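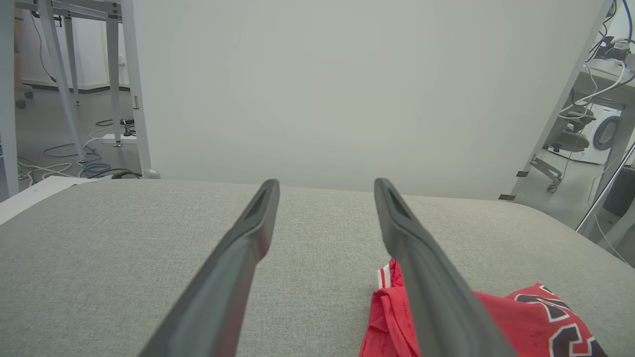 Llevaba desde la universidad queriendo probar el chocolate a la taza de Tretitz. La culpa la tiene mi abuela, que pasó un invierno allí de joven y volvió contando que la cuchara se quedaba de pie. En casa nadie la creyó nunca, así que cuando vi que la fábrica Boltarus abría sus puertas en septiembre compré el billete de tren esa misma noche (sin consultar a nadie, con la maleta a medio deshacer de otro viaje).

La visita empieza a las diez de la mañana y cuesta 18 euros con la degustación incluida. Éramos un grupo pequeño y muy goloso. Nos recibió Jozefína Baláž, maestra chocolatera de la casa, con un delantal lleno de salpicaduras y unas ganas enormes de enseñarlo todo. ¡Qué mujer! Contestó a cada pregunta, incluidas las mías, que fueron muchas y no todas buenas.

Primero pasamos por el almacén de los sacos, donde huele a pan tostado y a vinagre suave, y de ahí a la sala de tueste. Boltarus trabaja con lotes cortos y el horno grande estaba en marcha cuando entramos. Nos dejaron partir habas recién tostadas con los dedos y separar la cascarilla soplando. Yo acabé con el jersey perdido y feliz.

Lo que más me gustó fue la sala de las conchas. La máquina antigua, a la que todos llaman Hailu por el apellido del mecánico que la montó, sigue dando vueltas con un ruido de oleaje muy agradable. Probamos la misma pasta a las pocas horas de entrar y después de 2 días completos, y el cambio es tremendo: la primera raspa y pica, la segunda se va abriendo despacio y sabe a ciruela, a nuez, a un poco de tabaco. Me habría quedado allí toda la mañana. 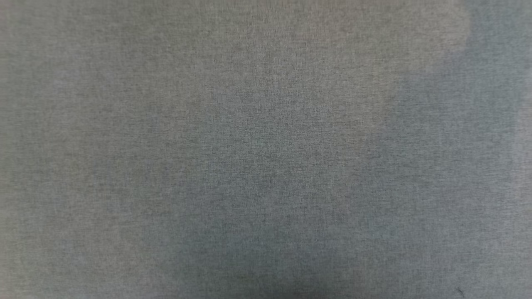 *Gris jaspeado, de cerca.*

Y por fin, la taza. La sirven en el café de la planta baja, espesa, casi negra, con un cuenco de nata sin azúcar al lado y una rebanada de brioche. La receta es la de siempre: chocolate rallado a mano, leche entera, una pizca de sal y nada de harina – ahí yo estaba equivocada, juraba que llevaba maicena. Hice la prueba de la cuchara. Aguantó un buen rato inclinada antes de rendirse, de modo que mi abuela exageraba, pero poco.

Algunos apuntes prácticos por si os animáis:

- Desde la estación de Emunden sale el autobús 228, que para casi en la puerta.
- Conviene reservar, los grupos se llenan pronto.
- La tienda cierra a mediodía. Comprad las tabletas antes de sentaros en el café.
- Pedid la taza pequeña. La grande es para dos, por mucha hambre que traigáis.

Me traje tres tabletas y una bolsa de cascarilla para infusión, que Jozefína recomienda con una tira de piel de naranja. De las tabletas queda media.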